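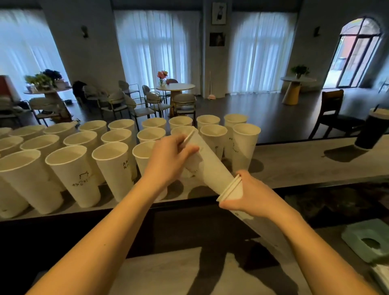
Encajar vasos viendo manos humanas: ¿alguien ha replicado lo de Skurngate?

kcostigan
Llevo desde mayo con esto y necesito testigos. El método de Skurngate entrena la política solo con vídeo en primera persona de gente haciendo la tarea, sin teleoperar nada. Tarea: recoger vasos de papel de una barra y encajarlos en una pila. Tengo 245 demostraciones en una cafetería, manos desnudas, vasos blancos. Con eso el brazo acierta bien los primeros encajes y luego se vuelve filósofo: sujeta la pila, contempla el siguiente vaso y no hace nada. El artículo no menciona la fase contemplativa.
Kane Costigan

hapeta_no_oficial
¿Cómo segmentas? Si cortas por episodio completo, la pila larga tapa los vasos de detrás y la política deja de ver el siguiente. A mí me pasaba igual con Hapeta.

kcostigan
Episodio completo, como dice el artículo. Reconozco que leí el apéndice en diagonal.

trudy_d
El apéndice dice otra cosa: cortan en cada agarre de la mano izquierda. La derecha lleva la pila y casi no aporta información; la decisión está en la izquierda, en cómo va a por el borde. Prueba con tramos de tres segundos.

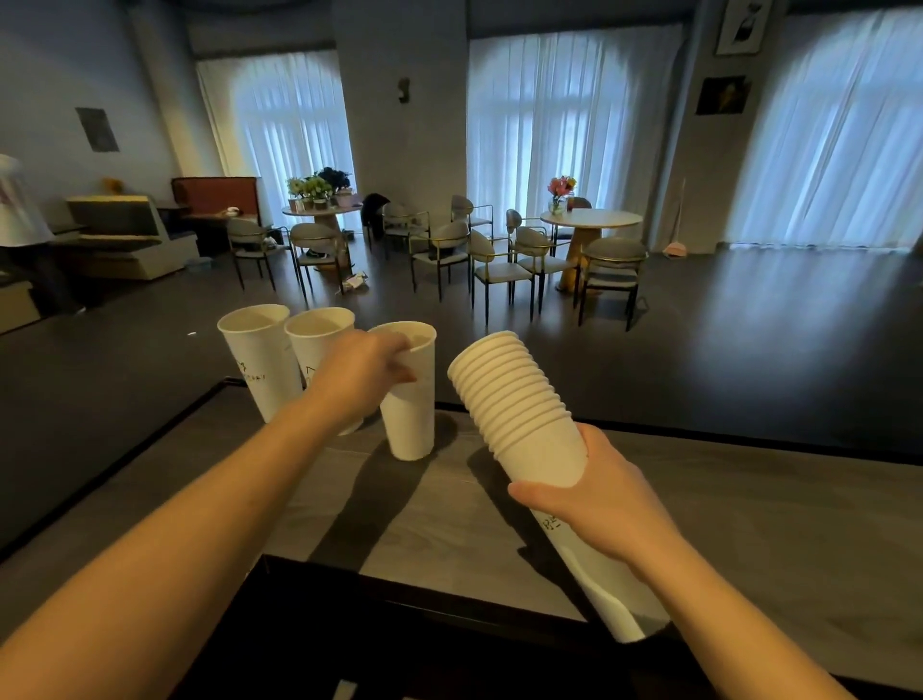
gosine77
Discrepo con Trudy. La derecha inclina la pila, y esa inclinación es media tarea. Si la tratas como un portavasos caro, el encaje falla en cuanto la pila pesa un poco. En Gosine quitamos la pose de la derecha y perdimos 30 puntos de acierto. Fue una semana muy educativa.

trudy_d
No he dicho quitarla, he dicho que no cortes por ella. Y lo vuestro eran vasos de plástico sobre una mesa de laboratorio, con un fondo verde que no se ha visto en ninguna cafetería del mundo.

gosine77
El fondo era gris. Lo demás lo acepto.

hapeta_no_oficial
Otra duda: ¿los vasos con dibujos y letras también los metes? Con los de Grelton, la red se enamoraba del garabato y buscaba el mismo vaso una y otra vez.

kcostigan
Los meto todos, lisos y pintarrajeados. Por ahora no muestra preferencias artísticas, pero lo vigilo.

kcostigan
Vuelvo con datos. Cortando por la izquierda y conservando la pose de la derecha, o sea, dando la razón a los dos, que es lo que más rabia me da: casi 2 de cada tres pilas completas. Antes no acababa ninguna. Sigue atascándose cuando el último vaso queda torcido.

trudy_d
Sube los cortes y lo miro. Y lee el apéndice.
Trudy Donnelly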